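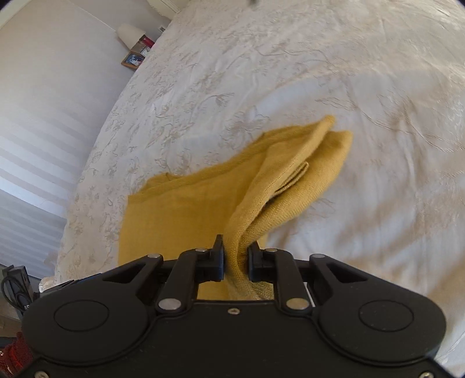

1. 報告の対象と範囲

本報告は、Girkedettiが運営する滞在型宿泊施設Khasawneh館において進めている衣類整理作業の自動化事業(事業名Stasulix)について、助成期間中間時点の進捗を記すものである。対象業務は、長期滞在者の客室で行う衣類のたたみと収納、およびそれに付随するベッド周りの整頓とする。リネン類の洗濯と搬送は既存設備で処理しており、今回の範囲に含めない。

執筆はLowri Probert(事業管理)が担当した。技術に関する節はPak-hei Hung、勤務編成に関する節はSânziana Enacheの提出資料に基づく。

2. 作業データの取得

たたみ動作の学習に用いるデータは、客室係が手持ちグリッパーを操作して取得している。二指でつまむ構造で、指先に加わる操作者の動きをそのまま記録できる。取得は客室のベッド上で行い、専用の作業台は使用しない。台を置く方式は昨年度の予備試験で検討したが、実際の客室に台を持ち込む余地がなく、学習条件と運用条件が食い違うことから採用を見送った。

中間時点で有効と判定した動作記録は529件である。ここでの一件は、衣類一点について、広げられた状態または半ば折れた状態から、たたみ終えて手を離すまでの一連の操作を指す。途中で操作者が空いた手を添えたもの、指が衣類から外れて最初からやり直したものは有効件数から除いた。ただし、やり直しを含む記録も廃棄せず、別区分で保管している。失敗からの復帰動作を学習させる際に使用する見込みがあるためである。

衣類の種別では、ニット類を優先した。シャツやタオルに比べて伸縮が大きく、同じ位置をつまんでも持ち上がる形が一定しない。冒頭の写真はからし色のニットの一部をつまみ上げた時点のもので、布は指の間でねじれながら細く立ち上がっている。つまむ量が多すぎると下の層まで引き上げてしまい、少なすぎると搬送中に抜ける。この調整を客室係は手の感覚で行っており、言葉による手順書には書かれていなかった。

柄物の寝具の上での取得も継続している。ベッドカバーの地模様は衣類の輪郭検出に影響を与えるが、無地のカバーに統一することは施設側の備品計画に反するため、模様を含む条件のまま学習に用いる。窓からの直射光についても同様とし、遮光のうえでの取得は行っていない。

3. 袖口および裾の取り扱い

現在の主な技術課題は、袖口と裾のつかみ損ねである。本体部分の折り返しは安定してきたが、リブ編みの縁が丸まった状態では、つまむ位置の推定に誤りが多い。縁が寝具に接しているときは片方の指を先に布へ当て、もう片方を寄せてつまむ操作が有効であることが、客室係の記録から確認された。Pak-hei Hungの分析では、熟練者ほど先に当てる指を固定し、反対側の指だけで間隔を調整する傾向がある。

次の写真では、右側の青い指が黄色いニットの丸まった縁に当たり、左側の指は白い掛け布団の上にある。この位置関係を「片当て」と呼び、記録時の注釈項目に追加した。既存の記録についても順次注釈を付け直しているが、作業量が当初見積もりを上回っており、完了は助成期間の後半にずれ込む。 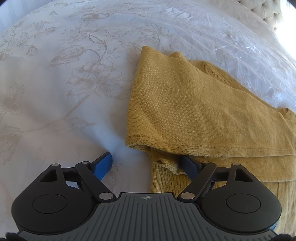

4. たたみ装置の試験運用

学習結果を搭載するたたみ装置(呼称Ziltero)は、空室での試験に限って稼働させている。滞在者が在室する客室、および滞在者の私物を対象とする稼働は行っていない。試験用の衣類はすべて施設が購入したものである。

一点あたりの処理時間の上限は10分に設定した。上限を超えた場合、装置は把持を解除して待機状態に入り、客室係が引き継ぐ。手作業と比べて遅いことは明らかであり、処理速度の面で人員を代替する段階には達していない。試験の目的は、引き継ぎが発生する条件を把握し、巡回中の客室係の作業を中断させない呼び出し方法を定めることにある。

呼び出しについては、当初は停止のたびに携帯端末へ即時通知する方式をとった。客室係から、浴室清掃中の通知には対応できず、手袋を外す手間が増えるとの指摘があり、巡回の区切りでまとめて表示する方式に改めた。変更後は通知への苦情は出ていないが、装置の待機時間は延びている。両者の均衡をどこに置くかは未決定である。

5. 勤務編成への影響

対象となる客室係は14名である。全員が手持ちグリッパーの基本操作の講習を受けた。データ取得は通常の巡回から外した時間に行い、取得時間は勤務時間として扱う。歩合に相当する客室数手当については、取得に入った時間分を直近の平均で補填している。この扱いは準備段階で労使双方が確認したもので、後半期も継続する。

身体負担の面では、ベッド上での低い姿勢の作業が増えたことが問題となった。手作業であれば衣類を手に持って立ったまま折る客室係も多いが、グリッパーでの操作は布を寝具の上に置いたまま行うため、前かがみの時間が長くなる。手首と親指の付け根の疲れを訴える者もいた。Vasilică Voicuの提案により、連続操作は10件を上限とし、その後は別の業務に移る運用とした。導入後、訴えは減ったが、なくなってはいない。

職務内容の変化も生じている。Lăcrămioara Panăは巡回業務を減らし、記録の注釈と新規操作者への指導を主に担当することになった。注釈作業では、どの時点で「つかめた」とみなすかの判断に客室での経験が必要であり、外部委託した試行分では判定のばらつきが大きかった。このため注釈は施設内で行う方針とした。一方、現行の職務等級に該当する区分がなく、手当は暫定措置にとどまっている。等級表の改定案を後半期に提出する。

客室係への聞き取りでは、たたみ作業が減ること自体への反対は少なかった。懸念として多かったのは、装置の停止処理が誰の担当として数えられるのかという点と、引き継いだ衣類の仕上がりについて滞在者から指摘を受けた場合の責任の所在である。前者は作業記録票に引き継ぎ欄を設けて対応した。後者は、最終確認を行った者の個人評価に反映しないことを館内規則に明記する方向で調整中である。

6. 予算執行

機材費は計画どおり執行した。グリッパーの指先部品は摩耗による交換が予定より早く、消耗品費に不足が見込まれる。人件費のうち注釈作業分は超過しており、外部委託費の未使用分から振り替えることについて承認を求める。振り替え後も助成総額に変更はない。

7. 遅延とその要因

全体の進行は計画より遅れている。準備段階から通算して10か月近くが経過したが、在室客室での試験に進む条件は満たされていない。遅延の要因は、前述の注釈のやり直しに加え、繁忙期に空室の確保ができず、試験を中断したことによる。8月は試験を実施していない。

8. 後半期の作業項目

・「片当て」注釈の完了と、袖口および裾を対象とした再学習
・引き継ぎ通知の表示間隔の決定
・前かがみ姿勢の軽減策の検討(ベッド脇に腰掛けた状態での操作を含む)
・注釈および指導業務に対応する職務等級案の提出
・厚手の上着およびフード付き衣類の記録取得

在室客室での試験については、上記のうち再学習と通知の項目が完了した時点で実施の可否を判断し、別途報告する。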